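Getting the right hand back on

I've been wanting to write this one up since July, when the right wrist on our two-armed humanoid started doing its little twitch. If you look after one of these at a small lab or in a spare workshop, you probably know the twitch. The arm arrives where you sent it, everything looks lovely, and then the hand rolls a couple of degrees to one side and back again, like it's shaking off a fly.

I love this machine. I have spent more evenings with it than I'd admit to my sister. So when Graça Bastos (she runs our cell at Torkness, and taught me most of what I know about cable routing) said I could do the whole wrist service myself this time, I was in before eight with my own screwdrivers.

First, the cause. I was sure it was the wrist bearing. I had talked myself into it, I had even priced one up from Buschmann. Graça asked me to unplug the hand and move the forearm through its full roll with the power off, slowly, listening. Smooth as butter! Then she had me do it again with the hand plugged in, and near the end of the travel you could feel the loom pulling tight and letting go. The bearing was fine. The cable loop was too short, and at full roll it was tugging on the connector.

So the job turned into a rerouting job, which is much more fun anyway.

Power down at the cabinet, wait for the arms to settle on their rests, then the hand comes off. There are 6 screws in the wrist collar on ours and they are tiny. Put them in a lid. I used to put them in my palm and I have crawled under that table more than once. Mark the collar against the forearm with a paint pen before you loosen anything, so you aren't hunting for the zero later on.

With the hand off, I cut the old ties, cleaned the grit out of the collar, and let the cables find their own length with the forearm rolled all the way over. You want slack at the worst position. I'd been setting it at the home position for two years, where it looks tidy and is no use at all. The loop now stands out from the wrist more than I'd like to look at, but it moves with the hand and doesn't snag on the forearm. I tied it down with soft hook-and-loop straps from Provmont in place of the hard plastic ties, which had been biting into the jacket.

One thing I got wrong: I tightened the collar screws in a circle. Graça watched me do it, let me finish, and then handed me a feeler gauge. There was a gap on one side I could get a blade into. Back off, start over, cross pattern, a little at a time. It took me 7 extra minutes and I will never do it the lazy way again.

Then the bit I look forward to, which is calibration. We run each finger open and closed by itself, then all together, then the thumb. The thumb always needs the most fiddling. The Gernley software lets you save the offsets per hand, so write down the old ones first, on paper, somewhere you will find them. I have a notebook just for this and it's a mess.

After that we go to the table. I like real objects for this part, a mix of flat things and round things and crinkly things, on the soft cover so that nothing skates away when a fingertip lands a bit early. Left hand down, right hand held just over the surface, and I watch the right wrist for drift.
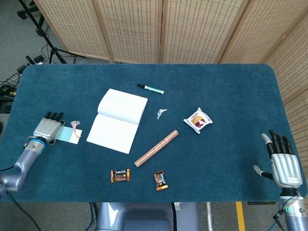 Wrist check over the test table, with the cables looped around the right wrist and the green light on at the forearm.

No twitch! I rolled that wrist end to end until Graça told me to go and eat something. The flat stuff is still the hardest, a card lying on fabric is a horrible thing to ask a fingertip to get under, and crinkly wrappers are next in line. Those are grasp problems, though, and they can wait for another post.

Still on my list: the left wrist gets the same treatment, since it has the same short loop and just hasn't complained yet. I also want to tidy up the cables on the floor by the light stand. And I need to order more straps, the narrow ones, because the wide ones I bought are too bulky for the collar end.

If you've got a better way of finding the slack length than rolling it over and eyeballing it, please leave a comment. I'd love to try it on the left side before I close that collar up.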